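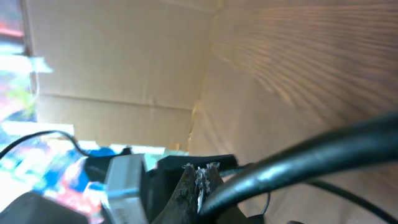 Wrist camera view: gripper and cable at the cardboard corner.

Bircombe Shared Workshop Help
Section: Home and Workshop Builds > Arms and Grippers

Cable catches when the gripper works near a corner

Posted by Leen Yammine
Sunday, September 9, 2018

I request the advice of members on the routing of a cable at the wrist of a small arm. The arm is a home build and is now set up on a bench in the shared workshop. It carries a two-finger gripper with a small camera beside it. The work area is a box-like enclosure with a cardboard back wall and a wood surface at the right.

The thick black cable leaves the area of the gripper in a wide curve toward the right. When the arm reaches into the corner where the cardboard meets the wood, the curve touches the wood before the fingers are in position. The wrist joint then stalls and the controller reports a position error. Over the rest of the work area the arm moves without fault. The error has occurred on 10 of the last 16 runs into that corner, all at the same wrist angle.

I have taken the following steps so far:

Lowered the speed of the wrist joint. The error still occurs, only later in the move.
Tied the cable back to the forearm with a Sayegh hook strap. This removed the contact but pulled on the connector when the wrist turned fully to the left, and I took the strap off again.
Moved the target point 20 mm away from the wood. This works, but the parts I need to pick up are stored in the corner.

The thinner wires give no trouble at present. I would prefer not to lengthen the thick cable, as the connector was difficult to fit. Is there an accepted method for routing a cable of this type? I would also welcome views on the fingertips. The right one has become rough and scuffed at the tip, and I do not know whether it should be replaced.

Raghda Semaan

The usual method is to fix the cable at two points and leave a controlled loop between them. The first point should be on the wrist itself, close to the connector, so that no load reaches the connector when the joint turns. The second should be on the forearm, behind the wrist joint. Your strap supplied the second point but there was no first one, and the connector therefore took the pull.

To set the length of the loop, switch off the power and turn the wrist by hand to the limit that draws the cable tightest. Leave a small amount of slack at that position and fasten the forearm point. Then turn the wrist to the opposite limit and confirm that the loop does not fold sharply. If it does, move the forearm point farther back and repeat the check.

The loop should lie along the back of the forearm. At present yours goes out to the side, and that is the side on which you have the wood. If the connector can be turned to face the rear, turn it before fastening anything. On the Cestell bracket this means removing 2 screws. I am not familiar with other brackets and cannot advise on those.

Please include the thin wires in the same exercise. There is a small loop in the one to the right of the gripper, and a loop of that kind can hook on a part or on the edge of a box. A spiral wrap around the wires is sufficient. It should not be wound tightly.

With regard to the fingertip, scuffing alone is not grounds for replacement. Close the fingers on a strip of thin paper and pull it gently at several heights. If the grip is uneven, dress the tip with fine abrasive paper or fit a new one.

Clem Mahuika

Move the box. If the wood is on the right and the cable is on the right, turn the box so the open side faces the cable. I had the same fault on a Dulora arm last January and did no rewiring at all.

Carla Kanaan

I support the first reply. Turning the box may be acceptable as a temporary measure, but the cable would remain free to catch on the next object placed on that side, and all taught positions would have to be entered again.

I would add one point. After the cable has been fastened, the wrist limits in the controller should be reduced to the range that was checked by hand. Otherwise a mistyped angle can still draw the cable tight. Members using the shared bench are also asked to run the first test at low speed, with one hand at the stop switch.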